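Week 6 handout: notes from the open day at Kolham
Intro to Automation, Room 28

Okay, first of all, thank you for coming out on a Sunday. I know it's a lot to ask, and more than half of you made it anyway!

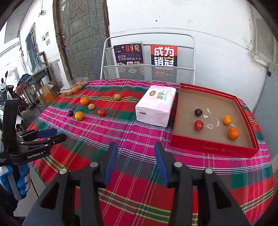
I promised I'd write up the visit so the people who couldn't come aren't lost on the homework, and so the rest of us have something better than my scribbles on the back of the parking ticket. These notes are in the order I remember things, which may not be the order they happened.

The hand-held gripper demo

This was the part everybody crowded around, and it's the part the homework is based on. The idea is simple enough that I kicked myself for not explaining it sooner. You take the gripper off the robot and put it in a person's hand. The person does the job (sorting fruit into a red cardboard tray, say) and the camera on the tool sees what a robot's own wrist camera would see. Do that enough times and you have something a robot can learn from, and you never had to drive a big arm around with a joystick.

Blandine Langlois ran the table, and she was very patient with us. A few things she said that I want you to hang on to:

Look at the pads. The jaws are black and the tips have blue rubber pads on them. A plum and a big orange don't want to be held the same way, and a soft pad forgives you a little when you close too far. I squeezed much too hard on my first go and she just said "slower" and handed it back to me.

Approach matters more than grip. Most of our misses came from coming in at a bad angle, with one jaw touching the fruit before the other. Round things roll! If you push first and pinch second, you end up chasing your plum across the tablecloth. Open wide, get both jaws past the middle of the fruit, then close.

Mess is good. Somebody asked why they don't use a nice plain gray table. Blandine's answer was that a robot trained on a plain gray table gets very good at plain gray tables. So she works on a plaid cloth full of red and pink and green, with a tissue box sitting in the middle and books propped on the chair behind. All of that teaches the system which parts of the view it can ignore. I thought this was the best answer of the day.

Two hands are harder than two times one hand. You can have a gripper in each hand, and as soon as you do, you have to think about who goes first and who stays out of the way. Try it at home with two pairs of kitchen tongs and a bowl of fruit. I did, and my family had opinions.

The numbers talk

Colton Landry gave the short talk after the coffee break. He put up the log for the fruit task: 2076 recordings, of which 1894 were kept. We'll use those two figures in the homework, so copy them down. The rest got thrown out for the usual reasons, like a hand in front of the camera or a piece of fruit on the floor. He was pretty cheerful about it. His view is that a team that never throws anything out isn't watching its own recordings, and I agree with him, having once been on a team like that.

He also mentioned the Nokberg and Lévesque lines, but we ran short of time and I didn't catch enough to write down. If one of you did, send me your notes and I'll add them.

For next time

1. Work out what share of the recordings was kept. Then tell me whether you think that's high or low, and why. I'm more interested in the why.
2. Do the kitchen tongs exercise with one hand, ten pickups, at least three kinds of fruit. Write down every miss and what caused it.
3. Pick a table in your own home and list what's on it that a robot would have to ignore to pick up one apple.
4. Half a page: would you rather have 70 recordings from one careful person or the same number from a bunch of beginners? There are decent arguments both ways.

We're back in the regular room next week. The Amham reading is still due, sorry. And whoever left a green umbrella in my car, it's in my office.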